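Stop Buying Humidifiers by Tank Size

Every fall the same question comes up at the store where I used to work: which humidifier has the biggest tank? I answered it for three winters, and I think it is the wrong question. Most people who bring a humidifier back bought too much machine and then got tired of cleaning it.

A big tank sounds like less work. You fill it at the kitchen sink, carry it down the hall, and forget about it for a couple of days. The trouble is the forgetting. Water that sits in a warm room grows a film, and the film ends up on the base and in the mist. A small tank has to be filled every night, so you look inside it every night, and you rinse it while you are standing there anyway.

My own first unit was a Brivus with a tank I could barely fit under the faucet. The opening was too narrow for my hand. I cleaned it with a bottle brush and a lot of shaking, and I never got the corners. By February I had stopped using it. The one I have now holds far less and has a lid that comes off completely. I wipe it out with a cloth and it takes two minutes.

The second thing people shop for is coverage. The box says 755 square feet and the buyer thinks of the whole apartment. Those numbers assume an open space with the windows shut and ordinary ceilings. A hallway and a couple of closed doors change everything. If your bedroom is where your throat gets dry, buy a unit for the bedroom and put it there.

I would also spend money on a separate humidity gauge before I spent it on a fancier machine. Built-in sensors sit right next to the mist and tend to read high. A cheap gauge on a dresser across the room tells you more. In my place the reading in January is low enough that I feel it in my nose, and once it gets up near 40 percent I turn the thing down. Wet window sills mean you have gone too far.
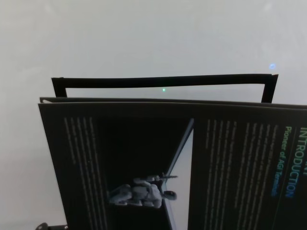 Sumeya Weldu, who ran the small appliance section before me, disagrees with a good deal of this. She likes the evaporative kind with a wick, such as the Bunholm, and says the wick catches most of the minerals that an ultrasonic unit throws onto the furniture. She has a point. If your tap water is hard and you don't want to buy distilled, a wick is the better choice. But wicks cost money and have to be replaced, and plenty of customers told me they were still on the original one after nearly a year.

Extra features I can mostly do without. Colored lights are annoying in a dark bedroom. Scent trays clog. Phone apps are fine if you like them, but you still have to walk over and fill the tank. A dial, an automatic shutoff and a wide opening are enough for me.

So before you pay, take the lid off the floor model and put your hand in. If you can't reach the bottom, leave it on the shelf.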